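Faculty of Public Administration > Student work > Project reports > Security and local government

Search reports
Enter keyword Go

Winter Market Security in Naltstead: How the Town Decided on Bag Checks
Project report by Zuzana Paulík and Stijn Brouwer
Supervisor: Randa Geagea

1. Background

Naltstead holds a winter market on its main square every year. In the last season the town council introduced bag checks at all entrances for the first time, together with a ban on cars in the streets next to the square. The decision was taken in October, after the regional police raised their general warning level for public events. There was no specific threat against the town, and the police said this openly at the council meeting.

The measure divided the residents. Some felt safer, and others asked why a small market needed the same rules as a big city. Our project looks at how the decision was made and how it was explained to the public. We did not try to measure if the checks made the market safer, as we do not have the data for this.

2. Method

We read the minutes of the council meetings from September until January, and all notices which the town published in the same period. We also prepared a short questionnaire for visitors and stallholders. We received 917 answers, of which 80 came from stallholders. The questionnaire was on paper and was given out near the exits between 3 p.m. and 7 p.m., so people who came in the morning are missing from our sample.

In addition we made two interviews. The first was with Janka Trnka, who was responsible for public order at the town hall. The second was with Ctibor Kolář, the manager of Charvát, the private company which carried out the checks.

3. Results

3.1 The decision

The council discussed the bag checks in only one meeting. The discussion took less than an hour and the vote was clear, with 13 members in favor and two against. The two members who voted against did not oppose the checks as such. They wanted a written end date in the decision, and this was not included.

Ms. Trnka told us that the time was too short for a public hearing, because the contract with Charvát had to be signed before November. She agrees that a hearing would have been useful.

3.2 The information given to the public

The first notice was published on the town website and on the local news page Odeo. It said which bags were not allowed but it did not say who would do the checks. Many visitors believed that the guards were police officers. A second notice corrected this, but it appeared only when the market was already open.

3.3 Experience of the stallholders

The stallholders were more critical than the visitors. Their main problem was the car ban, which began at 9 a.m. and left little time for unloading. Sellers of light goods, such as scarves and plush fabric, could carry everything by hand from the parking area. For sellers of food and ceramics it was much harder, and several of them wrote that they needed an extra helper.

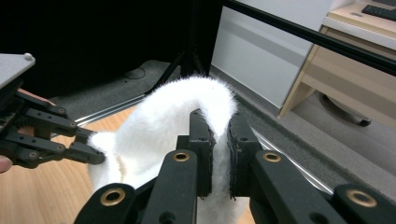 3.4 Experience of the visitors

Most visitors accepted the checks. The complaints were mainly about the line at the north entrance, where there was only one table. Mr. Kolář said that his company had asked for a second table there, and the town refused for reasons of space. We could not find this request in the minutes.

4. Discussion

In our opinion the weak point was the communication. The residents learned about the rules late and from different sources. An end date, as the two council members proposed, would also have answered the most common question in our questionnaire, which was whether the checks will now stay forever. The council has still not published a decision about the next season.

5. Sources

Minutes of Naltstead Town Council, September to January
Public notices of the town, same period
Interviews with J. Trnka and C. Kolář (notes kept by the authors)
Questionnaire, paper version, available from the supervisor

Contact | Copyright Faculty of Public Administration | Back to top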